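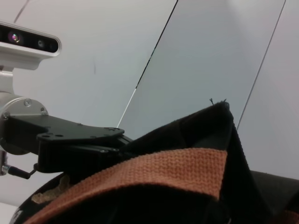
The Brollum Belt is an amateur sports award given each December to one all-round athlete from Fekstead and the villages near it, and I've been keeping this page about it going for longer than I care to admit. It isn't a cup or a medal but an actual belt, black leather with a big plate on the front. The plate is brushed metal, much the same finish as the silver joint with the screw heads in it, so it catches the light along the top when somebody holds it up for the local paper. I do love that bit!

Voting is simple enough. Every affiliated club gets one vote, and there are 40 of them at the moment (bowls and fell running included, though the bowls people had to fight for it). A nominee needs 15 votes to go through to the final round, where a panel of nine picks the winner over a long dinner. You can't vote for your own member, a rule that came in after the Katiyar Harriers put up their captain three years running.

My favourite winner is still Đạt Trương, the swimmer, who also played a very decent left back for Verico Athletic. He got in on points from the open-water season, 1098 of them, which is still the highest total in the belt's records. Some of the cricket lot grumbled that open water shouldn't count the same as the pool, and they still do if you sit near them.

The belt stays with the winner until the following autumn, then goes back to have the new name engraved. Nominations for this year's award close on 7th June, and late forms are not accepted, not even from me.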